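Ileo Bench Arm – what it is, what it does, and how it's been for us

Products > Bench and benchtop > Arms and cells > Ileo Bench Arm

Availability: made to order
Sold by: Kurnex
Suits: computer refurbishing, repair shops, parts recovery, school and office fleet returns

I run the refurb side of Kurnex, and I also write these pages, so you get the person who uses the thing and the person who sells it in one go. If you want the spec list, skip down a bit. If you want to know what it's like to have an arm on the bench next to you all day, keep reading, because that's what people ask me about on the phone and I end up giving the same long answer every time.

We started out like most refurb shops. Old office desktops come in on pallets, somebody opens them, pulls the memory and the drives, checks what's worth keeping, puts good memory back, and closes them up. It's decent work and I still like doing it (I like a clean case more than I should), but it's hard on your hands. You're leaning over a sheet metal box for hours with your wrists bent, and the memory latches on some of those boards feel like they were designed by somebody who hates thumbs. By mid-afternoon everyone slows down and starts nicking their knuckles on the drive cages.

So we bought an Ileo arm, then a second one, and after a year of bending the ear of anyone who would listen we became a dealer for them. I'm a fan, obviously. I'll try to be fair anyway.

What you get

The Ileo Bench Arm comes as a kit: the arm itself, the wrist and two-finger gripper, a small camera for the wrist, the control box, the cable set, a foot pedal and a stop button on a long lead. The table isn't included. We sell one, or you can use your own as long as it doesn't wobble – and please test it by leaning on it, because what feels solid when you're typing can feel very different with an arm swinging over it.

Fixture plates are sold separately, or you can print your own. Ileo gives you the starter files with the kit and they're fine, though we ended up redrawing almost all of ours. More on that in a minute.

The software is called Prins. It runs on an ordinary computer and talks to the arm over a network cable. You teach it a job by guiding the arm by hand through the moves and saving each one, and then you string the moves together on screen. You don't have to write code. You can if you want to, and one of our crew does, but I never have and I set up most of our jobs.

Quick specs

Mounting: table or frame, upright or side
Gripper: two-finger, swappable tips
Vision: wrist camera included
Stored jobs: up to 600
Fixture plate slots per job: up to 8
Warm-up after power on: 5 minutes
Cable lead to control box: 15 feet
Software: Prins, included with the arm
Finish: silver and black

The stored jobs number sounds silly until you start saving one for every model of case you see. We're nowhere near full, but the list is a lot longer than I expected.

What it changes on the bench

I'll start with what it doesn't do, which saves everybody some time. It doesn't open the case. It doesn't unscrew anything on our bench, and it doesn't decide what's worth saving. A person still does the front end: side panel off, a look around for burned spots, bulging parts, missing pieces, somebody's lost paper clip. Then the case goes down on its side in the same place every time and you step on the pedal.

From there the arm takes over the pick and place work. Memory modules go from the plate to the board or from the board to the plate, depending on which job you've loaded. We have it move on to the next slot by itself but wait for a pedal press before it goes near anything tall. Graphics cards stick up, heatsinks stick up, and I'd rather press a pedal than explain a bent bracket.

The person on that station used to do one machine from start to finish. Now they open and inspect the next one while the arm is busy in the first. I thought people would hate that. It does feel odd in the first week, like cooking with someone else's hand in the pan, and a couple of our crew kept stopping to watch. After that they got into a rhythm and now there are arguments over who gets the arm station, mainly because you get to sit down.

I should also say what it did to the job itself, because that's the question I get from owners in a low voice and from employees in a louder one. We didn't let anyone go. We did change what we hire for. We used to look for quick hands, and now I look for people who notice things: a connector that's a bit off color, a fan that's clogged on one side, a label that doesn't match the paperwork. The pay for the arm station went up one step because there's setup involved, and I'd tell any shop to do the same. If you give somebody a more complicated job and keep the old wage, they'll see it for what it is.

There are downsides too. It's a more solitary station. Two people used to share that bench and chat all day, and now it's one person and a machine that hums. We fixed some of it by turning the table so the operator faces the room. Do that from the start! It costs nothing, and I wish we'd thought of it in September when we put the first one in and had our poor operator staring at a wall.

A note on speed

It isn't faster than a good person on a good morning. I want to be clear about that because some of the sales material floating around makes it look like a blur. Side by side on a fresh case, our best tech beats it and enjoys beating it. What the arm has going for it is that it works the same at four in the afternoon as it did at nine, and so does the person next to it, more or less, because their thumbs aren't shot.

If your shop handles a different machine every time, I'd think hard before buying. Teaching a new case takes a while, and for a single machine it's quicker to do it yourself. Where it pays is when you get batches: a school swapping out its lab, an office clearing a floor, that kind of thing.

Fixture plates, or where we spent our weekends

The plate is the part that holds your small pieces where the arm can find them, and it matters more than anything else you'll set up. Our first ones were too clever. They had a pocket for everything and clips on the pockets, and the parts went in beautifully and didn't want to come out again. The current ones are plain. 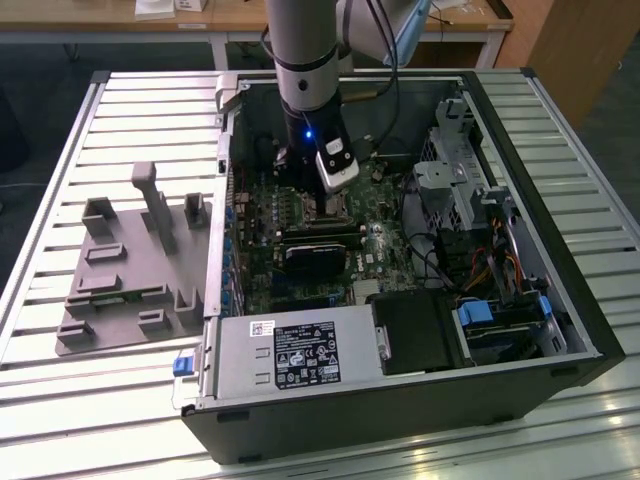 Keep the holders low and leave enough room for the gripper fingers on both sides of the part. Then leave a bit more. We print ours in gray because that's the spool we buy, but I'd stay away from green, for the simple reason that so many boards are green and you want a small part to stand out against the plate when you glance over. Glossy white was a pain for us too, with the shop lights bouncing off it.

Fasten the plate down. I know you won't, at first, because you'll want to nudge it. Everyone nudges it. But then one day a sleeve catches it and every position you saved is off by a hair, and you lose the morning wondering what's wrong with the arm.

For shops that don't want to print, we carry the Dendura plates. They come in a short size and a long size, they're tougher than printed ones, and the posts unscrew so you can move them around. They cost more than I'd like. I use the short one at the test station and it's held up well.

Setting it up

Plan for a slow first week. The arm goes on with four bolts and that part is easy. The cables deserve more care than people give them: let them come up and away from the arm with some slack, and run the arm through its whole reach by hand to see where they pull before you tie anything down. We zip-tied ours too short and had to cut them all off again.

Give it a table with room to its side for the plate. You also want the stop button where the operator's free hand naturally rests. We tried three spots and the right one was whatever they slapped without looking.

Static rules are the same as ever. Wrist strap on, mat grounded, no fleece (yes, even in winter, sorry).

Things people ask me

Do I need a cage around it? That depends on your setup and your local rules, so have a qualified person look at your actual bench before you run it. Ileo sends a checklist with the arm and we'll go through it with you, but it doesn't replace a proper safety review.

Can it handle drives too? Yes, with the wide finger tips, as long as the drive comes out cleanly once a person has released it. We still pull ours by hand. The release tabs vary so much from one case to the next that I never found it worth the fuss.

Will it hurt the memory? It can if you teach it badly, same as a new hire. Start on dead boards. We keep a stack of them for practice and I'm happy to throw a few in the box with your order, just ask.

Is it loud? No. You'll hear it, but you can talk over it without raising your voice. The case fans at the test bench are worse.

Can I come try one? Please do. We keep an arm free for visitors most mornings, and it helps a lot if you bring one of your own machines, the more awkward the better.

Ordering

Kits are built to order and we'll give you a ship date when you pay the deposit. Training at our shop is included for two people. Bring the person who'll be running it, and let them do the teaching moves while the boss watches. Spare finger tips, pedals, cables and Dendura plates are on the accessories page, and those we keep on the shelf.

Related: wide finger tips, bench table with leveling feet, Dendura short plate, Dendura long plate, spare foot pedal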